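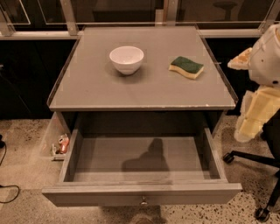
The furniture of the dead is heavy, and in Nollstead there is plenty of it. When an old person in this town dies, the family comes for two days, takes the photographs and the good knives, and then calls Imke Stöcker. She has emptied homes for 12 years, first in Britavberg and now here, and she has a small warehouse behind the railway where she keeps what she cannot bring herself to throw away.

I visited her in March, in the week when the river was high. She gave me coffee and a pair of gloves, and I understood that I would not only be asking questions.

The house of that morning stood on a street called Lill. It belonged to a retired teacher of geography, and his niece, Raluca Tudose, had come by the night train to sign the papers. She walked slowly from room to room. She wanted to keep nothing, she told us, and one hour later she was sitting on the stairs with a box of maps on her knees.

"It is always so," Imke said to me in the kitchen. "They decide about the wardrobe in one minute. For a drawer they need the whole afternoon."

I have thought often about this sentence. A wardrobe is a thing which somebody bought. A drawer is what a person did with his days: the keys without doors, the receipts, the short pencils, the rubber bands that have become hard. My own mother had such a drawer and she called it "the office". When we opened it after the funeral, my brother laughed so much that he had to leave the room. 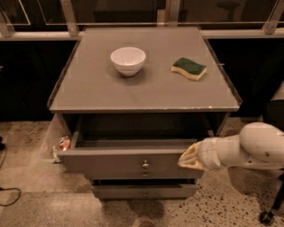
The trade has its own rules, and Imke learned them from Geert Van Acker, who worked in Britavberg until his back became too bad. Open every book, also the ugly ones. Never read a letter further than the name. If there is money, count it aloud in front of the family. Geert once found 1463 in old banknotes inside a hymn book, all of them worthless already, and the family framed one.

What has changed is the market. Twenty years ago a solid oak sideboard could pay for the whole clearing of a house. Today it is too wide for the new apartments and too heavy for the young people, who move often and want to carry their things up the stairs themselves. Darius Koppel, a dealer in Serkden, still comes with his van, but he takes chairs, lamps and mirrors and leaves the large pieces. "I love them," he told me, "but I cannot feed them."

So the large pieces go to the warehouse, or they are broken up. Imke does the breaking herself. She keeps the handles and the hinges in glass jars, sorted by size, and people restoring old cabinets write to her from far away. For the handles she asks very little money. For the letters that come with these orders, she has a folder.

In the evening Raluca carried the box of maps to the station. She had also taken, at the last moment, a tin full of keys. She did not know what they opened – she only said that they made a nice noise. Imke locked the house, put the door key in an envelope, and wrote the address on it with one of the teacher's pencils.

Comments

Mbali Swanepoel, 12/3/20
My father's drawer had 4 watches in it and none was working. I still have them all. Thank you for this article.

oakandash
Does she ship the hinges abroad? I need 2 for a corner cabinet and the shops have only shiny new ones.

Piet from the hill
The dealers always say nobody wants sideboards. I would take one tomorrow if somebody helps me with the stairs.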